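The last ferry to Bamlow

By the time the Aksoy pulls away from Prengate in November, the light has usually gone and the tea urn is down to its last inch, and I can't think of a nicer way to spend 48 minutes. I grew up on this crossing (my mother sold pasties at the Bamlow end) and I still get a little foolish when the engines start up.

Elsa Keskinen has been her skipper for two winters now. She came over from the old Orix, a much bigger boat that carried 100 cars and, she says, had no manners at all in a swell.

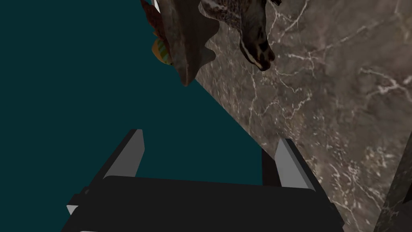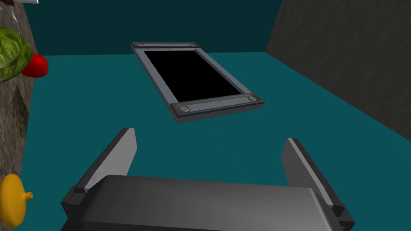

The Aksoy takes foot passengers, bicycles and the post, and on a rough night she'll take your supper as well if you sit too near the front. Elsa knows most people aboard by their coats. Bamlow has 3,000 residents in summer and far fewer once the clocks change – you notice it on the evening boat, where everyone spreads out and the talk goes right across the cabin, mostly about roofs.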